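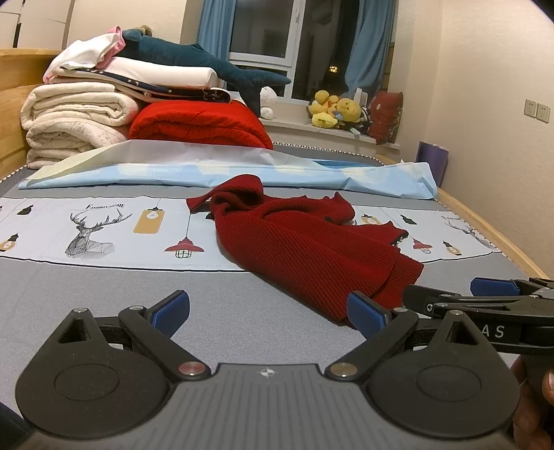
I have now folded more jumpers for science than I ever have for my own children, and I've come away with opinions.

The thing I've been using is the Brasari home kit. You get two hand-held grippers, a charger, a strap for each wrist and a login to a website that tells you what jobs they're after that week. You do the jobs with the grippers instead of your fingers, the kit records it, and somewhere down the line a robot is meant to learn from it. Mine came from Rukhsana Virk, who runs the loan scheme in Hevville and has 2 sets going round between a great many of us. You can also buy one outright for 600, and whether you should is what I've been chewing over since March.

Let me start with the good bit, which is the pads. They're soft and blue and a little bit textured, and they hold knitwear far better than I'd expected. A ribbed jumper is a horrible thing to pinch. It stretches, it slides, the cuff goes one way while you're pulling the other. With these I can get hold of an edge, lift it, bring the second gripper in from the side and have both ends under control. I felt terribly clever the first time I managed it! (My daughter came in, looked at me, and went out again.)

The bed is where I do nearly all of it. I know the leaflet suggests a table, but my table is for eating and homework, and in any case who folds on a table? I fold on the bed, with the spare blankets and the quilts piled up by the headboard and the soft toys wherever they happen to have landed, and I think that's how most people do it. If a robot can only fold on a clear white worktop then it's not much use to me, and I'd say so to anybody at Brasari who asked. They haven't asked.

And this is really my main grumble. The job list reads as if it was written by someone who has never shared a house with anyone. "Remove all unrelated items from the area." Which ones are unrelated? I tidied up properly for my first few goes, duvet off, toys off, the lot, and it took me longer than the folding did. Then I stopped bothering and my sessions were accepted just the same, so either the rule doesn't matter or they aren't reading it themselves. I'd like it gone from the leaflet either way.

Now, comfort. The grip is fine for twenty minutes and after that my thumb starts to complain. Elif Naz Oral, who has the other set and is a good deal stronger than me, says she can go an hour, but she's been doing upholstery all her life and has hands like a blacksmith. For ordinary people I'd call it a twenty-minute tool. Do it after tea, do a few tops and a towel, put it down. The website nags you to do longer runs and I ignore it.

The rival kit is the Saraç, which I had on trial for a fortnight. It's lighter, no question, and the app is nicer to look at. But the pads on mine were smooth and hard and it dropped every woolly thing I own, so I ended up folding pillowcases and nothing else. They want 2000 for it, too. I can't see it. There's a Brorkia one as well for 3000, aimed at workshops, and I haven't tried it and don't suppose I will unless somebody leaves me some money.

So would I pay the 600? For myself, no. I like doing it, I like the idea that a machine might one day sort the washing for someone whose hands have given up on them (my mum would have loved that), but it's a lot of money for the privilege of doing my own laundry slowly. Brasari do pay a bit per accepted session, and if you were very keen you'd get your money back in the end, though not quickly, and not with my thumb.

What I'd like to see is more loan schemes. Let people have a set for a month, do their jumpers and their towels and whatever else is lying about, and pass it on. You'd get all sorts of bedrooms that way, and all sorts of hands. Rukhsana has a waiting list already and she's only put up one poster, in the library, next to the one about the Saturday swimming.

I've got mine until the end of next week. There's a pile of school cardigans I've been saving for it, the ones with the fiddly buttons, and I want to see how the pads get on with those before I hand it back.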